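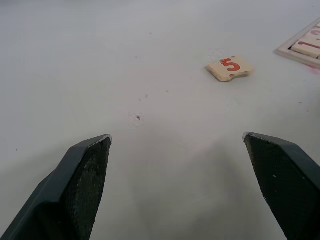
Sirkance Learning Materials Group, Table Puzzles Section

Minutes of the meeting of 19th May

Chair: Melina Mavromatis
Apologies: Iordache office

1. Minutes of the April meeting
Approved with one correction. Item 4 should read "numeral tiles", not "picture tiles".

2. Number-matching board
The section reviewed the wooden board with cream tiles. Each numeral tile pairs with a picture tile showing the same quantity. M. Mavromatis noted that several numerals share one color. The 7, 8 and 10 are all red, so color alone does not lead a child to the right place on the board. The section agreed to leave the colors as they are.

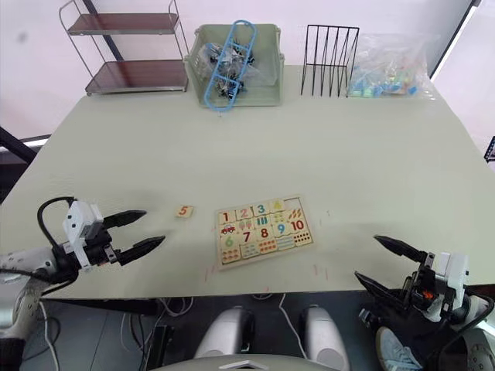

The light wood frame was accepted without change. Wording for the instruction sheet was discussed. "Picture tile" will be used throughout, and "answer tile" will be dropped. The sheet will list the car under 1 and will name the other pictures in numeral order.

3. Replacement tiles
Brillari holds 87 spare tiles, unsorted. Farniton has quoted for a run of 300 and needs almost two months from order. The order is deferred until the spares have been sorted by numeral.
Action: Brillari to send a sorted list.

4. Storage
Loose tiles are to go back in the tray at the end of each session. Labels for the trays are still outstanding from April.
Action: M. Mavromatis.

5. Other business
None. Date of next meeting to be circulated.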